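[Vimmont-residents] Re: Shared room, cleaning supplies and the water bill

Date: 23 Jul 2024

Replying to the list so everyone has the same numbers. I've left the earlier message in below for people who joined after it went out.

Pictures first, then the bill.
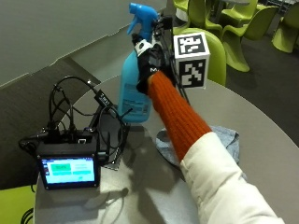
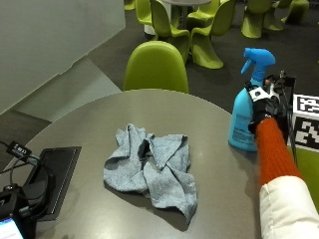
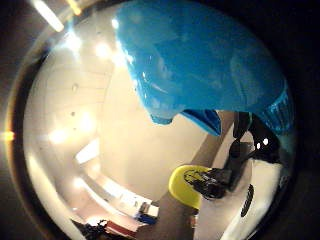 Round table, shared room. Spray bottle in the first two, cloth in the second.

On Jul 22 a neighbor in the Bodin wing wrote:

> Can someone explain the water charge? The May statement had us
> at 2,794 gallons for the common meter and the new one says
> 3,358. We haven't added any units. Is this the laundry, the
> garden, or a leak? Also, are we still buying our own spray and
> cloths for the shared room, or does that come out of dues now?
> I bought the last lot and never put in for it.

Taking the water first. The common meter covers the laundry, the hose bibs on both sides, the shared room sink and the utility sink in the basement. It does not cover anything inside the apartments. Both readings quoted above are correct. I checked them against the meter and the paper statements.

I don't think it is a leak. I shut off the laundry and both hose bibs on Sunday night, wrote down the dial, and read it again before breakfast. It had not moved. A running toilet or a bad valve would show up in a test like that. The basement sink faucet does drip if you don't turn it all the way, so please turn it all the way.

Most of the increase is the garden. The beds along the Arner Street side were replanted in the spring and the new shrubs need more water than the old ones did. The timer was set to 30 minutes every day. I have changed it to every other day, early morning, same length. If you see plants drooping, write to me before you change the timer. Last year two of us were changing it back and forth and neither one knew.

The rate goes up a step once we pass 3,000 gallons in a billing period, so it is worth getting back under that. The next statement should tell us if the new schedule is enough. If it isn't, the next thing I would look at is the older washer, which fills higher than it needs to on every setting.

Supplies for the shared room do come out of dues. Put your receipt in the envelope inside the mailroom door with your unit number on it. Old receipts are fine, including the one mentioned above. Please don't buy the big refill jugs, there is no place to store them.

The cloths can go in the wash with towels. No fabric softener, it makes them smear.

Two other items while I'm writing. The Tonivcombe side gate is sticking again and needs a lift as you pull. The hinge part is on order. And the bike hooks by the stairs are for bikes in use. If yours has flat tires and a tag from last year on it, move it to the basement.

I'll post the next meter reading here when I have it.

Unit 6, Vimmont

--
You are getting this because you are subscribed to the Vimmont residents list.
To stop getting these messages, reply with "remove" in the subject line.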